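Hustwood has been making timber tables in a shed off the highway for 21 years, and most of its customers have never seen a catalogue. They ring up, give a length and a width, and wait until March.

Yevhen Shevchuk started the business with a second-hand thicknesser and an order for seven café tables. He still does the final sanding himself. The tops come off the saw in boards that have been sitting in racks long enough to settle, and he won't be hurried on that part. "People want it for Christmas," he says. "The timber doesn't know it's Christmas."

The best seller is the Wulano, a plain rectangular table with square legs and no drawer. It costs $1,346 unfinished and a bit more with oil. The Kwon is narrower and suits a hallway or a small flat. Both are sold in pale and dark timbers, and these days the pale ones win easily. Shevchuk puts that down to smaller rooms and darker floors.

He has views on finishes. Glossy varnish looks good in the showroom and shows every scratch by winter. Oil needs doing again once a year - a rag, a tin and half an afternoon - but a mark can be rubbed out without stripping the whole top. 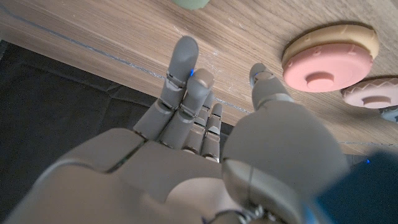
Colour is the first thing buyers ask about, and it's the hardest to judge from a sample the size of a playing card. A light wooden tabletop is easier to read with something grey against it. Shevchuk tells people to try the same thing at home with a mug or a folded jumper before they settle on a timber.

Offcuts go to Zulolberg, a toymaker two doors down, which takes 100 kilos at a time. Anything too short for toys is bagged for kindling and left by the gate.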